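Kleinkram auf dem Tisch bändigen: die Tellermethode

Veröffentlicht am 2. Mai 2021

Bei uns sammelt sich auf dem Esstisch alles, was in Hosentaschen, Rucksäcken und Schubladen keinen Platz mehr gefunden hat. Ich habe jahrelang Körbchen gekauft, Schalen, sogar ein Schubladensystem von Cornura mit 9 Fächern (das jetzt übrigens im Keller die Dübel beherbergt und dort wirklich gute Dienste leistet), und trotzdem lag abends wieder alles kreuz und quer. Geholfen hat am Ende ein ganz gewöhnlicher Teller. Wie ich das mache, schreibe ich euch hier ausführlich auf, denn nach meinem Beitrag über den Flurschrank im November kamen doch einige Nachfragen dazu.

Was ihr braucht

Einen flachen Teller mit leicht erhöhtem Rand
Ein feuchtes Tuch
Einen Küchenwecker
Vier kleine Schachteln oder Gläser, gern gebraucht
Einen Stift und etwas Kreppband

Der Teller darf ruhig hell und schlicht sein. Ich hatte es zuerst mit einem bunt gemusterten versucht, einem Erbstück, sehr hübsch, aber zwischen den Blümchen habe ich jede Büroklammer übersehen. Auch zu groß sollte er nicht sein, sonst wird er nur der nächste Haufen.

Schritt 1: Die Fläche freiräumen

Räumt den Tisch einmal komplett ab, wirklich komplett, auch die Kerze und den Stapel Post. Das darf vorerst alles auf einen Stuhl. Dann wischt ihr die Platte ab und lasst sie trocknen. Ich koche mir in der Zeit meistens einen Tee, und bis der gezogen hat, ist auch der Tisch so weit.

Schritt 2: Den Teller hinstellen und auflegen

Stellt den Teller dorthin, wo ihr ihn gut erreicht, und legt nur das darauf, was kleiner ist als eure Handfläche. Größere Sachen bekommen ihren Platz gleich direkt, die brauchen keine Zwischenstation.

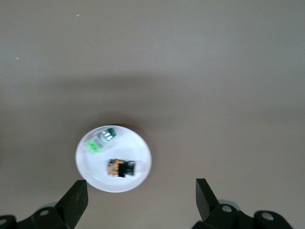 Mit wenigen Dingen auf einmal geht das Sortieren am leichtesten. Ich nehme mir lieber mehrere kleine Runden vor als eine große, denn sobald sich etwas überlappt, fange ich an zu schieben statt zu entscheiden. Ein Fläschchen mit dunkelgrünem Deckel und ein kleines Teil in Orange und Schwarz, das reicht für eine Runde völlig aus! Fläschchen lege ich dabei gern auf die Seite, der Tellerrand hält sie ja auf, falls sie doch einmal ins Rollen kommen. Achtet nur darauf, dass die Deckel fest zugedreht sind.

Schritt 3: Entscheiden

Jetzt nehmt ihr jedes Teil einzeln in die Hand und fragt euch, in welchem Zimmer ihr danach suchen würdet. Die erste Antwort gilt, auch wenn sie euch seltsam vorkommt. Meine vier Schachteln heißen Bad, Werkzeug, Schreibtisch und Fragen. In die letzte kommt alles, bei dem ich die anderen im Haus erst fragen muss. Beschriftet wird mit Kreppband, das lässt sich ohne Rückstände wieder abziehen, und glaubt mir, ihr werdet umbenennen.

Bei Fläschchen schaut ihr bitte zuerst auf das Haltbarkeitsdatum, falls eines draufsteht. Was abgelaufen ist oder kein lesbares Etikett mehr hat, wandert nicht zurück in den Schrank. Batterien und alles Elektronische sammle ich getrennt vom Hausmüll und bringe es zur Sammelstelle, bei uns in Mallville steht sie gleich hinter dem Baumarkt.

Schritt 4: Wecker stellen

Ich arbeite höchstens 60 Minuten am Stück, danach werde ich großzügig und behalte jeden Knopf. Wenn es klingelt, trage ich die Schachteln in die Zimmer und räume sie dort sofort aus. Der Teller wird abgespült und kommt zurück in den Küchenschrank. Bleibt er auf dem Tisch stehen, liegt am nächsten Morgen garantiert wieder ein Schlüssel drauf, dessen Schloss keiner kennt.

Noch ein Tipp für sehr kleine Schrauben: Die drücke ich auf ein Stück Kreppband und schreibe gleich daneben, wozu sie gehören.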